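Concrete corners: keeping a basement wash-up space clean
Notes for my bit, the after-lunch slot. Print these BIG this time.

Start before they've sat down properly. Clicker in right hand, water on the left. Lights down a bit if there's a switch.

OPENING
Who here has a concrete basement at work. Hands. Who has a mop they're proud of. (wait)
Say where I'm from - Stirbridge, the wash-up rooms under the old Escobedo building. Bowls, trays, buckets, all the catering odds and ends come down the stairs dirty and go back up clean. That's the idea anyway.
Not a chemist. Not a concrete person either. I clean the place and I've made most of the mistakes already.
Mention the handout is by the door, 2 sides, don't scribble everything down.

SLIDE 2 - WHAT I WALKED INTO
The room had been cleaned every night for years and still looked tired. Middle of the floor fine. Everything within a mop's width of the wall, not fine.
People clean where they walk. Say that slowly.
The old checklist had 141 lines on it. Read out a couple if there's time (the one about polishing the door hinge always gets a laugh). Not one line said "corner".
We binned it. New one is 6 lines, taped inside the cupboard door. Will come back to this at the end, don't give it away.

SLIDE 3 - EDGES
Grime goes to the edge because the mop puts it there. You push the dirty water outward, it stops at the wall and dries. Next night, same again.
So dry brush first, along the wall, pulling IN toward yourself. Then pick up what you've pulled in. Then wet.
Stiff brush, short handle. I know, the knees. Kneeling pad from the garden centre, cheap as chips.
Change the water sooner than you want to. If you can't see the bottom of the bucket you're painting.

SLIDE 4 - DARK AGAINST GREY
This is the bit on colour. Dark surfaces hide wet dirt and show up dry dust. Grey concrete does the opposite - pale marks, splashes, they all just sit there looking at you.
So you check them differently. Dark stuff when it's dry, with the light low and from the side. Wall straight on, with the big light.
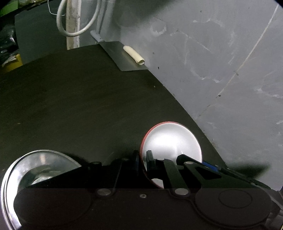 Slide 4. Scuffs and light specks on the dark, concrete wall behind.

Point at the specks. Ask the room whether they'd have wiped that or walked past. Most will say walked past, fair enough, so would I at the end of a shift.
Specks = dry cloth first. Wet cloth on dry grit just makes more scuffs, and scuffs don't come out, they get company.
Somebody will ask about black rubber marks. White eraser sponge, light hand, try a patch in a hidden spot. Move on.

SLIDE 5 - THE WALL
Bare concrete drinks things. Sauce, dye, coffee, whatever was in the mop bucket.
Blot then brush. Don't scrub in circles, you end up with a clean circle, and then you have to do the entire wall to match it. Ask me how I know. Took me most of July.
Seams and joints - old toothbrush, dry. Follow the line, don't go across it.
Old stains: decide if you're cleaning it or living with it. I live with quite a few. A stain that's clean to the touch is a look, not a problem. Inspector was fine with this at ours, check with your own.
Sealing question WILL come up. We haven't sealed ours. Landlord's call. Don't get drawn in, last time I lost 4 minutes to a man with strong views about sealers.

SLIDE 6 - PRODUCTS (QUICK)
People want brand names. I'm not selling anything.
We had a jug of Purex on the shelf for the tea towels when I started and it was getting used on the floor as well, by the capful, because it was there. Laundry soap for laundry. Floors get floor cleaner, measured, per the label. Too much of anything leaves it tacky and tacky grabs dust.
The Urkik brush is what we call the long narrow one with the bent neck. It's a name from our supply list, if you can't find it ask your supplier for a tile grout brush, near enough the same thing.
Never mix products. Say it twice. Look at the back row when saying it.

SLIDE 7 - STUFF ON THE FLOOR
Anything resting on the floor is a dam. Water runs up to it, stops, leaves a tide line.
Metal boxes, loose plates, offcuts, rolled up bits of tape. Nobody owns them so they stay put for ever. Our rule: if it lives on the floor it gets lifted every night. If that's annoying, find it a shelf. Funny how fast the shelf turns up.
Check underneath metal for rust marks while you've got it up, they soak into concrete and then they're yours.
Now bowls. Ones with a coloured rim are good to have, easy to spot against a dark floor. Plain black tubs get kicked, I've kicked plenty.
And any bowl that's been on the floor goes back to the start of the wash. No rinse and carry on. Doesn't matter if it was only there a second, doesn't matter how shiny it looks.

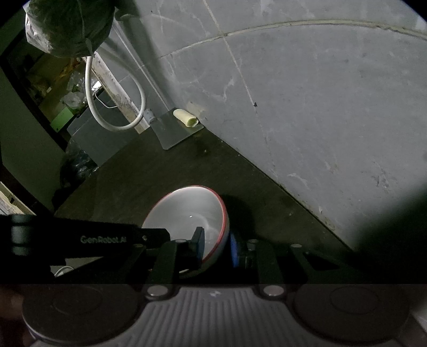 Same goes for lids, and scoops, and the measuring jug everyone forgets. Keep a tub by the sink marked FLOOR so there's no argument, it all goes in there and gets done in one go at the end.
When you pick a bowl up, look at the rim before the inside. Chips start at the rim. If you can feel an edge with your thumb it's out of food use. We keep the chipped ones for screws and plant pots.
Dry upside down on a rack, not stacked. Stacked wet bowls suction together and you'll break a nail or the bowl.

(check time here - if past 2:30 skip slide 8)

SLIDE 8 - THE SHORT LIST
Lift everything off the floor.
Dry brush the edges, pull in.
Pick up.
Wet mop from the far corner to the door.
Floor tub through the wash.
Side light, one look, home.
Let them take a photo of it, they always want to. Pause for phones.
If asked how long it takes, depends on the room. Ours got faster after the second week and I put that down to the lifting rule.

QUESTIONS
Likely ones - sealing (see above), drains (seperate talk, sorry), mice (also seperate talk).
Squeegee vs mop: squeegee if you've got a floor drain and a slope. We've got neither so mop.
Steam cleaner? Borrowed one, liked it on the seams, too heavy for the stairs.
If it goes quiet, ask what's the worst thing they've found behind a cabinet. Always fills the time.

Remember to get my brush back off whoever it gets passed to. And the clicker goes back to the desk, not in my bag.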